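Tenir la feuille de marque d'un match de basket amateur

Mis à jour le 9 décembre 2019 par Ching-wen Lo, Ulville Basket

Ce mode d'emploi s'adresse aux parents et aux joueurs qui tiennent la table à domicile. Il vaut pour les matchs seniors et pour les jeunes à partir des moins de 15 ans. Pour les plus petits, voir la page « Mini-basket », les règles de temps et de remplacement y sont différentes.
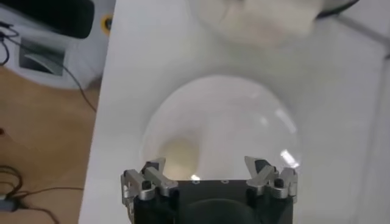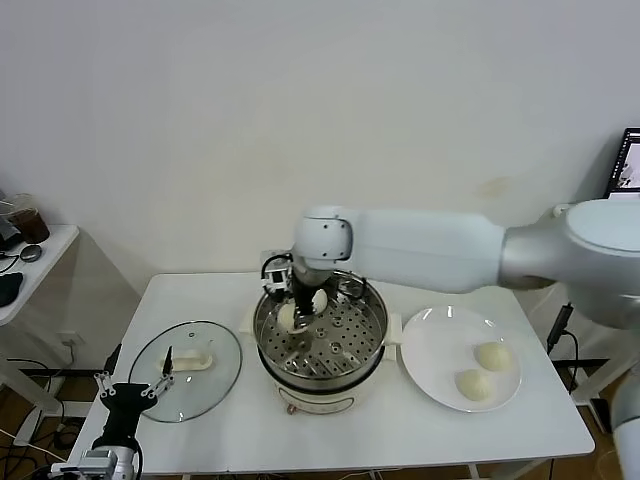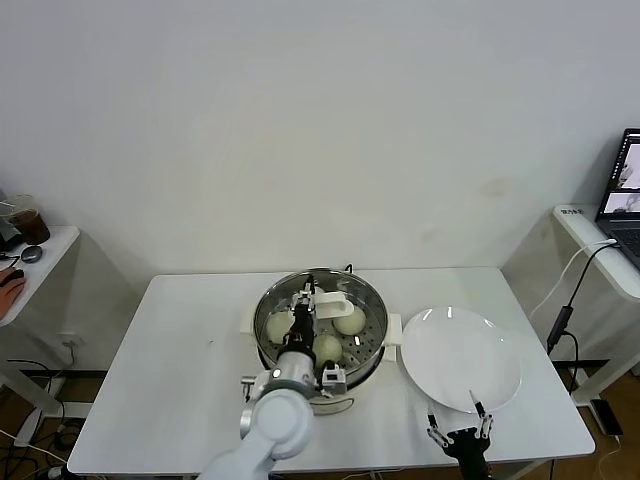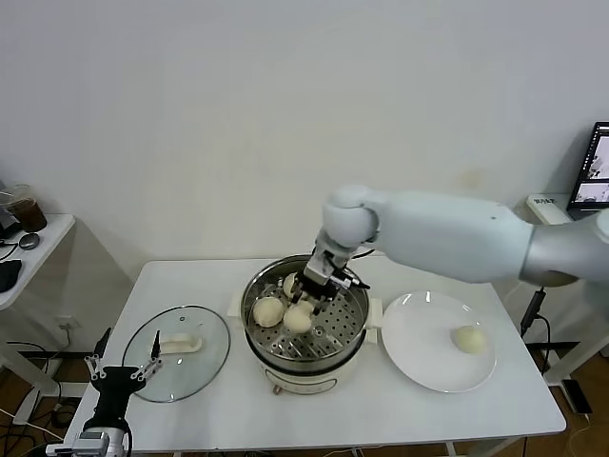 De haut en bas : les toilettes, le cuiseur vapeur avec son couvercle et une assiette, puis les petits pains dans le cuiseur (deux vues).

Avant le match

Arrivez 45 minutes avant l'entre-deux. Prenez dans l'armoire le classeur de feuilles, deux stylos bleus, deux stylos rouges, la flèche de possession et les plaquettes de fautes. Le chronomètre se branche sur la prise au sol, derrière la table.

Remplissez l'en-tête en majuscules : compétition, numéro de rencontre, date, heure, lieu, noms des arbitres. L'équipe qui reçoit est toujours l'équipe A, même quand le match a été inversé pour une question de salle. Si vous avez un doute sur le numéro de rencontre, il figure sur la convocation affichée à côté du vestiaire arbitres.

Recopiez ensuite les joueurs à partir des licences. Écrivez le nom, l'initiale du prénom et le numéro de maillot. Rangez les numéros dans l'ordre croissant, ça fait gagner du temps plus tard. Tracez un trait sur les lignes restées vides. Le capitaine est signalé par CAP derrière son nom.

Dix minutes avant le début, faites signer les deux entraîneurs et demandez-leur leur cinq de départ. Mettez une petite croix dans la colonne « entrée » pour ces cinq joueurs. Au moment de l'entre-deux, quand ils sont sur le terrain, vérifiez les maillots et entourez les croix en rouge. Pour un remplaçant, la croix se met à sa première entrée en jeu et ne s'entoure pas.

Les couleurs

Rouge pour le premier et le troisième quart-temps, bleu pour le deuxième et le quatrième. Les prolongations s'écrivent en bleu, comme la suite du quatrième. Changez de stylo dès la sirène, avant de faire quoi que ce soit d'autre.

Marquer les points

La marque progressive se lit de haut en bas. Chaque équipe a deux colonnes : une pour le numéro du joueur, une pour le total cumulé.

Panier à deux points : comptez deux cases depuis le dernier total, barrez le nouveau total d'une diagonale et inscrivez le numéro du joueur à côté.
Panier à trois points : même chose trois cases plus bas, et entourez le numéro du joueur.
Lancer franc réussi : noircissez le total d'un point plein et inscrivez le numéro.
Lancer franc manqué : rien sur la marque progressive.

Si un joueur marque contre son camp, le panier est attribué au capitaine adverse en jeu.

Annoncez chaque panier à voix haute au chronométreur, par exemple « bleu 8, deux points, 33 ». Il répète le score et contrôle le tableau d'affichage. En cas d'écart entre la feuille et le tableau, la feuille fait foi. Attendez le prochain ballon mort pour prévenir l'arbitre, n'appuyez jamais sur la sirène pendant une action.

Fautes et temps morts

L'arbitre vient devant la table, montre le numéro, la nature de la faute et la sanction. Écrivez P pour une faute personnelle, T pour une technique, U pour une antisportive, D pour une disqualifiante. Ajoutez en petit, à côté de la lettre, le nombre de lancers francs accordés (P2 par exemple). Barrez en même temps une case dans les fautes d'équipe du quart-temps. Levez la plaquette du côté de l'équipe concernée et gardez-la levée le temps que le banc la voie.

À la cinquième faute d'un joueur, prévenez l'arbitre tout de suite.

Pour un temps mort, notez dans la case la minute de jeu du quart-temps. Chaque équipe en a 2 en première mi-temps et trois en seconde. À la fin de chaque mi-temps, barrez les cases non utilisées de deux traits horizontaux.

Fin de période et fin de match

À la fin de chaque quart-temps, entourez d'un cercle épais le dernier total de chaque équipe et tirez un trait dessous. Reportez le score de la période en bas de feuille. À la mi-temps, comparez avec le chronométreur avant d'aller boire un café.

Au coup de sifflet final, tirez deux traits sous les derniers totaux, une diagonale sur le reste des colonnes, puis écrivez le score final et le nom du vainqueur. Signent dans l'ordre : le chronométreur, le marqueur, l'aide-marqueur, le second arbitre, le premier arbitre. Une fois le premier arbitre passé, on n'écrit plus rien.

L'original part avec l'arbitre. Le double rose va à l'équipe gagnante, le jaune à l'autre. Saisissez le résultat le soir même.

Commander des feuilles

Il reste presque 400 feuilles au club, de quoi tenir au-delà de janvier. Quand le carton est entamé de moitié, envoyez un mot au secrétariat. Les imprimés du fournisseur Poltar ont une colonne de fautes un peu plus étroite, écrivez petit.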